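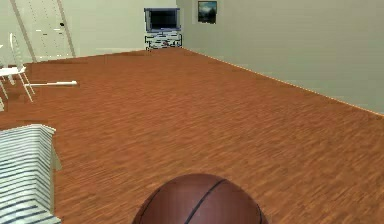
Why does the notice say the closure on Venter Road ends at the chapel when the traffic order says it ends at the bridge? A reader sent me that on Tuesday morning, along with a complaint that my last post had repeated the notice without checking it. The complaint is fair. I have now read both documents, and they do disagree.

The notice is the yellow sheet tied to the lamp posts. It gives the closed length as Flovby Lane to the chapel. The order, which is the legal document, gives it as Flovby Lane to the east side of Randine Bridge, a distance of 115 metres more. Where a notice and an order differ, the order is the one with force. If you park between the chapel and the bridge during the works, assume you can be ticketed.

I wrote to the highways office and had a reply the same afternoon. They say the sheets were printed from an earlier draft, before the water main replacement was extended, and that corrected ones will go up before the digging starts. The online map is already right. The PDF linked from the same page is still wrong, so use the map.

The rest of the scheme, as it stands in the order:

The old cast iron main comes out and a plastic one goes in, 1,065 metres in total. Most of that is under the verge. The part under the carriageway is the part that causes the closure. Work is in 2 stages. Stage one covers the western end up to the post office, with one lane kept open and temporary lights. Stage two is the full closure. Access on foot is kept throughout, and residents can drive in from whichever end is nearer until the trench reaches their gate.

The signed diversion goes by way of Tornutier Hill. It is long, and the top of the hill has a width limit, which the order deals with by sending lorries out to the main road. Drivers who know the area will use Mill Bank instead. The order anticipates this and suspends parking on the north side of Mill Bank for the duration. I have not seen a notice on Mill Bank yet. It would be sensible to put one up before the cars need moving.

Buses: the inbound service stops short at the post office during stage two and turns in the lay-by. The outbound service follows the diversion and misses three stops. A temporary stop is shown at the foot of Tornutier Hill, on the side without a pavement. I raised this in the same email and that part was not answered. I will ask again.

Bins are to be left at the usual place by 6 a.m. and the contractor moves them to a collection point. This worked badly on the last job, when several came back to the wrong houses. Write the house number on the lid.

On cost, the main itself is paid for by the water company. The council is paying for resurfacing beyond the trench line, but only for 200 metres at the bridge end, where the surface was due for replacement in any case. Elsewhere the trench will be patched and the remainder left as it is – so expect a visible strip down the road for some years. There is a two-year guarantee on the reinstatement. If the patch sinks within that period it should be reported to the highways office, with the location given from the nearest lamp post number.

One small correction of my own. I said previously that the footbridge would be shut as well. It will not. The order mentions it only as the boundary of the contractor's compound, and the compound is on the grass beside it.

The stage one start date has not been confirmed beyond "May". I walk past the compound most days and there is no fencing up so far.

Filed under: Roads and Transport, Council Papers

We use cookies to remember your settings and count visits. By continuing to browse you accept this.

Recent posts
Randine Bridge: the weight limit explained
Changes to the post office lay-by
Flovby Lane drainage, second survey
Parish precept: where the increase goes
Tornutier Hill grit bins, a list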